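Plendley notebook, small-goods table
Sunday, November 3, 2019

Continuing from the last entry. Goal for today was to settle the layout for the tray-to-basket sorting and write it down properly, so that whoever sets the table next does not have to work it out from memory. Secondary goal: decide whether the rule sheet needs a separate line for things with a cord. It does, see below.

Table
Wiped down first with the Clelico spray, then a dry cloth. The spray leaves a faint haze on white if it is not buffed off, and under the ceiling lights the haze shows as a patch that looks like a stain. Two passes with the dry cloth cleared it. Do not use the blue paper towels, they shed.
Old tape marks from the previous layout removed with a plastic scraper. One corner of tape had left adhesive near the back edge. Took that off with a little of the same spray and left it a few minutes before scraping.

Baskets
Both wicker, one dark brown, one orange, bought through Vương. They go toward the back edge of the table, brown on the left and orange on the right, with a gap between. I tried them touching at first. With the rims together it is hard to see which basket an item is meant for, and a cord dropped near the middle can end up hanging over both rims.
Tried brown on the right as well, swapped back. No difference in the work, but the rule sheet is already written for brown on the left and I don't want two versions going around.
The orange one rocks a little on a flat surface. Pressed the base from the inside with both hands and it improved. If it comes back, try damping the base and leaving it under a weight overnight. Not done today.
Both should be empty at the start. Check the inside corners, small things settle there and the weave hides them. Found a paper clip.

Tray
Pale green plastic one from Bridix, rounded corners, raised rim. Goes in front of the baskets and between them, nearer the front of the table. The raised rim is useful for round things like the marker, which otherwise rolls. It is low enough that nothing has to be lifted far to clear it.
The darker tray is retired. Too deep, and the marker was hard to pick out against it.

Items
Current set: power strip, banana, marker, small bottle.

Power strip - white, with its own cable. Coil the cable and fasten it with the white tie before it goes on the tray. Place it on the left side, on a diagonal. The coil has a set in it from storage and wants to open to one side. Turning the whole coil over helps. It is the largest thing on the tray and should be the first one away, brown basket. Put in after other things it lands on top of them.
Once it is in the basket the cable tends to stand up in a loop above the strip. I pushed it down and it came back up. Left it. The rule sheet now says the cord must be inside the rim or resting on its own device, and does not ask for it to lie flat.

Banana - middle of the tray, stem to the back. Bruises show by the second session, so use a fresh one each day and keep the old one off the table entirely. Considered a plastic banana. Too light, and the surface is glossy in a way that the real one is not. Staying with real fruit. The plastic one is in the cabinet if someone needs it.

Marker - white with a blue cap, to the right of the banana, on a diagonal. Cap on. The one from January had dried out and went in the trash; the current one writes, although that is not relevant here.

Bottle - small, white, stands upright in the back right corner of the tray. Should stand without leaning on the rim. It tips easily if the tray is slid instead of lifted, so set it down last, after the tray is in its final position.

Which basket for what
First draft sorted by color, which is no use with this set, as nearly everything is white. Second draft sorted by size. That one put the banana and the power strip together, which reads as a mistake to anyone looking into the basket afterwards.
Third draft, in use now: desk and electrical to brown, everything else to orange. Under this the power strip and the marker go to brown, the banana and the bottle to orange. The bottle is the weak case. It could be read as a desk item. Leaving it in orange until someone objects with a reason.

Runs
Allow 15 minutes for setup including the wipe-down, 12 if the table is already clean. First 3 runs today used the second draft and should not be compared with the rest. Later ones are all on the third draft.
Between runs: everything back on the tray in the positions above, coil checked, bottle last. The coil is what takes the time. If the tie has slipped toward the plug end, redo it from the start. Sliding it back along the cable makes the loops uneven.

Supplies
The box of 200 cable ties is nearly full. Keep it on the shelf, off the table. Clelico spray is below half, order another with the next batch. Bridix will sell trays singly but the shipping is the same for one as for a stack, so hold until we know whether a spare is wanted.

To do
- base of the orange basket, see above
- print the rule sheet again with the cord line added
- bananas
- decide on the bottle
- second marker, same kind, in case this one goes missing
- ask whether the wicker can be vacuumed or has to be brushed 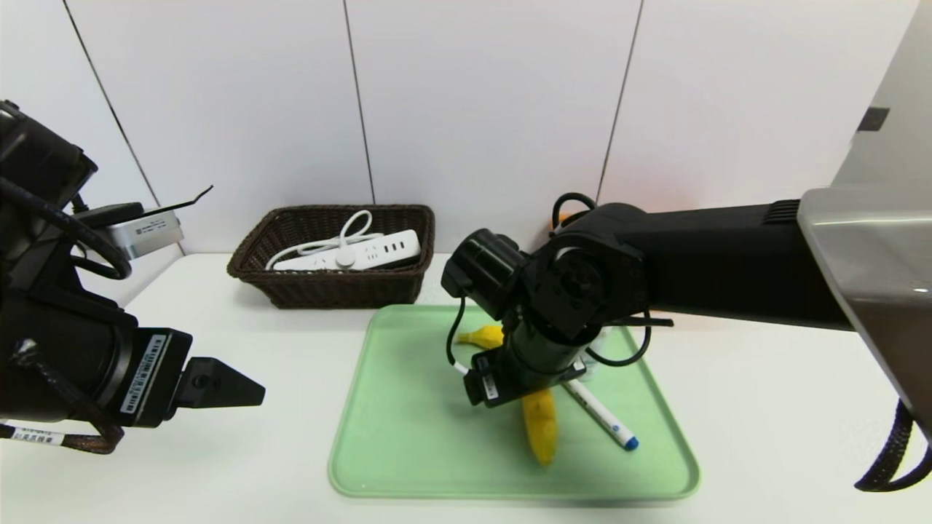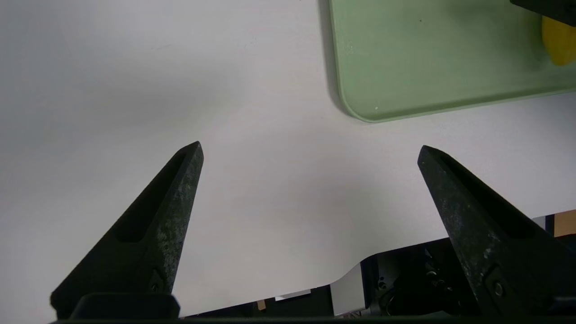
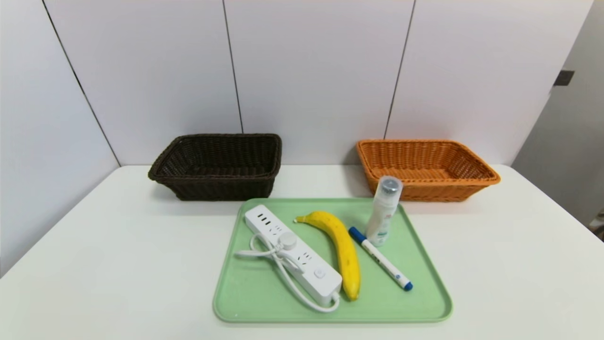 Small-goods table. First: power strip in the brown basket, banana and marker on the tray. Second: table surface, close. Third: both baskets empty, all four items on the tray.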